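Work & Industry | Opinion

The easy part was never the job
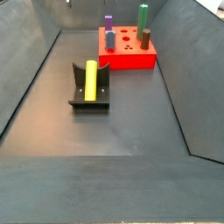
The practice bin: four pegs standing in the red block, and a yellow cylinder lying in its cradle.

Every vendor who comes through our door wants to talk about pegs. Putting a peg in a hole is apparently the great test, and I have sat through enough presentations at Biltness to know what follows. A chart goes up. The word "dexterity" is used. Somebody from upstairs nods.

I have worked on assembly lines for 30 years, the last stretch of them at the Gultitz plant, and I will say this in favour of the peg board: it's an honest bit of kit. Holes of different sizes, pegs of different shapes, grey walls, good light. If a machine can't manage that, it has no business near a pump housing. My quarrel is with what people decide it proves.

Thu Phí has fitted seals two benches down from me for most of that time. Ask her how many of her parts arrive the shape the drawing says and she laughs at you. The castings come from Dimitriou with a burr on the inside lip, some weeks on one side and some weeks on the other. She feels for it with her thumb, turns the part and carries on. Her time sheet has no line for that. When the study was done last June, the consultants wrote down "insert seal" and gave it a number of seconds.

So the seconds are what the machine is being bought to save. The thumb isn't in the sums at all.

Management's answer is that operators will be "freed up" for better work. I'd like to see the list. At Julladside, where they put in two cells before us, the better work was standing beside the cell and clearing it when it stopped. Þröstur Mogensen did that for a year. He told me he used to go home tired in the arms and now went home tired in the head, and that on the whole he preferred the arms. He was also paid on a lower grade, as minding a cell was classed as unskilled – this from the same people who had called the work too complicated to automate cheaply.

I'm not against the machines. My wrists are shot and I would hand over the worst of the 600 insertions in a shift tomorrow. Some of the younger ones want to learn to program the things, and good luck to them, provided the training happens in paid hours and comes with the grade to match. Put that in writing before the bolts go in the floor and you'll find a good deal less grumbling in the canteen.

What I don't accept is a demonstration standing in for a plan. Bring the cell down to our line. Run it on a Monday batch of Dimitriou castings, burrs and all, with Thu watching and allowed to say what she thinks. Then let us talk about seconds.

Related
The time study and what it leaves out
Letters: who minds the machine?
Night shift pay, one year on
Why our canteen closes at 2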